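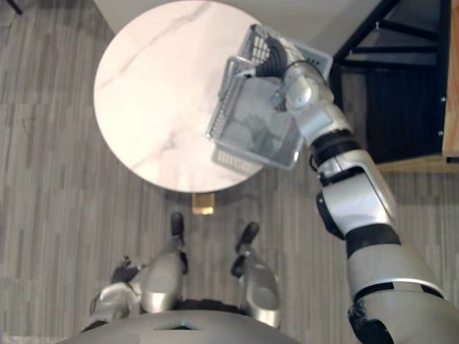 Ross Aitken wrote to me in June to say that a basket is just a drawer for people who can't be bothered to open drawers, and that if I really wanted a tidy sitting room I should own less and put the rest away properly. He went on for two pages. Most of it was about his sideboard.

I've thought about that letter more than I'd like, usually while looking for the scissors, and I still think he's wrong. I want to stick up for the basket, and for the plain wire sort in particular.

Here's how it goes in our house. The small table in the sitting room collects everything. Post, chargers, a tape measure, the good pen, the bad pen, somebody's hair grips, a seed packet. By teatime you can't put a mug on it. Now, Ross would have me walk each of those things to its proper home, and I've tried that, I did it for most of a winter and I was cross the whole time (the tape measure lives in the cupboard under the stairs, behind the hoover, so you can imagine). With a basket I sweep the lot in, wipe the table and sit down. Then once a week or so I go through the basket with the radio on. It takes as long as a cup of tea.

Why wire? You can see into it! We had a lovely lidded wicker thing for years, a wedding present from Janka Jireš, and it ate my passport. Things went in at the bottom and stayed there until we moved house. A wire basket shames you a bit. When there's a banana going brown in it you know, and so does everyone who comes round.

It doesn't hold crumbs either. I take mine out to the back step and give it a good bang and that's it clean. You do lose the odd hairpin through the gaps, I'll admit, and a pencil will poke out of the side and catch your jumper. I put a tea towel in the bottom for a while but it looked like I was expecting bread rolls.

I do have one rule, which is that the basket doesn't live on the table. It comes out, it gets filled, it goes back on its shelf. A basket that's allowed to stay becomes part of the table, and then you start piling things beside it, and then you need another basket. My friend Tonantzin Ibarra has 9 of them going and I love her dearly but you can't find a chair in there.

And mind what you set it down on. I've got a scratch on my own table from dragging a basket across it when I was in a temper, and I rub my thumb over it whenever I'm on the phone. If you've got a nice top - marble, or anything with a shine to it - pick the basket up with a proper grip and lift it clear. Or stick some felt pads underneath. They come off after a bit and you find them on your socks, but it's better than a scratch.

Ross has offered to come and help me sort the sideboard I don't own. I've told him he's welcome any time, and that his reading glasses are in the basket from last time.

Search this site Enter keywords Go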